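Folding thread! I have finally worked out how I like to fold T-shirts and I am way too happy about it, so please let me have this.

Some background. I own a lot of black T-shirts. Band shirts, race shirts, shirts from places that have since closed. The oldest is from 2008 and has been washed so many times you can nearly read through it. They used to live in a heap, and every morning I dug through the heap.

Then in December I got a Bollska dresser (six drawers, deep ones, they slide like a dream) and promised myself no more heap. It took me until now to keep that promise, but I'm keeping it!

Step one is just getting the shirt flat. I used to do this on the bed and it never worked, the blanket grabs the cotton and you end up smoothing the same spot forever. A big smooth table is SO much better. Dark cloth on a white top, and you can see every little crease you still need to chase.

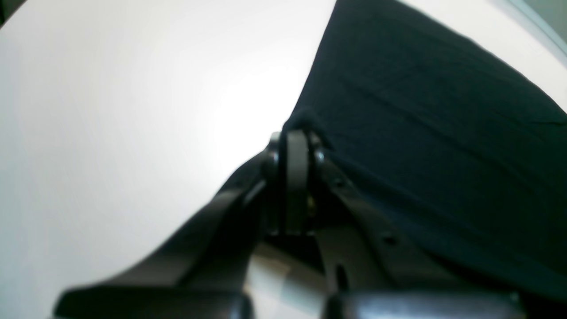 motusa_laundry replied that a bed is fine if you pull the comforter off first, and that dark shirts should be flipped inside out before folding so the lint stays on the inside. I'm trying the comforter thing next time I'm traveling. The inside-out thing I can't do, I need to see the prints or I'm back to digging!

Which brings me to the best part. Fold so the print ends up along the top edge. When the shirts are standing in the drawer you only see that one strip, and a strip is plenty. A bit of orange, a bit of purple, and I know right away which shirt it is without pulling anything out.
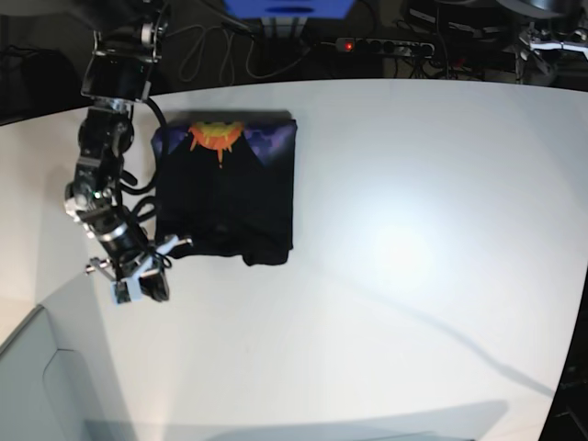
Sunburst side up. Black everywhere else, so that band of color does all the work.

OK, the actual folding. There are three folds and I do them in the same order every time:
Side in, with the sleeve turned back on itself.
Other side in, same thing.
Then hem up toward the collar, and once more if the drawer is shallow.

Before any of that, though, hold it by two corners and give it a good gentle stretch sideways. I skipped this for years. It makes such a difference! The hem lines up, the little ripples relax, and you get a nice long straight edge to fold against. 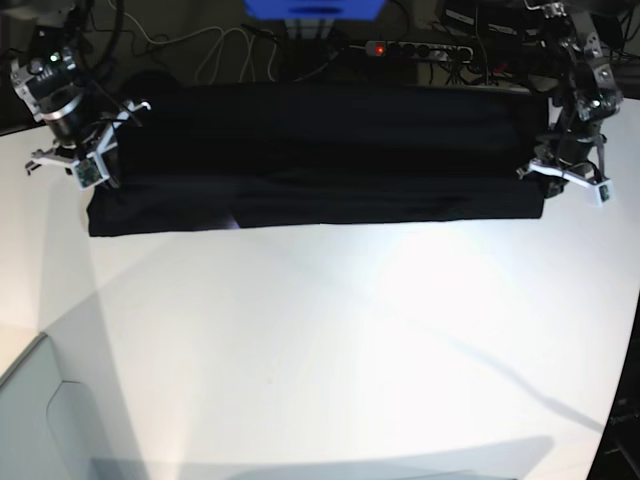
Don't yank it. You want it snug, and then you lay it down slowly from the bottom so no air gets caught under it. If the bottom edge lands a little crooked, lift and lay it again. It takes two seconds and saves you a lopsided square later.

Somebody asked about the sleeves. Yes, sleeves are the annoying part. One always flops out the moment you think you're done. I tuck it back with the side of my hand and keep going — no ironing, no starch, none of that. If a corner is dangling at the bottom, sort it out before the first fold, it only gets harder after.
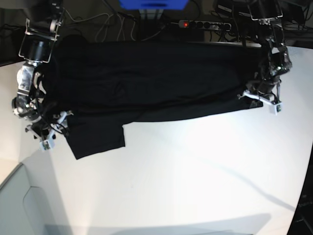

Pulled out long, one flap still hanging down, plenty of soft creases left to smooth.

Drawer report, 22 May 2018: over 3 drawers of shirts have become exactly two. The leftover space has gone to sweaters, and I'm already wondering whether the same fold works on flannel. Long sleeves scare me a little, but I'm going in.

If you have a good way to fold hoodies please tell me. Mine come out like throw pillows.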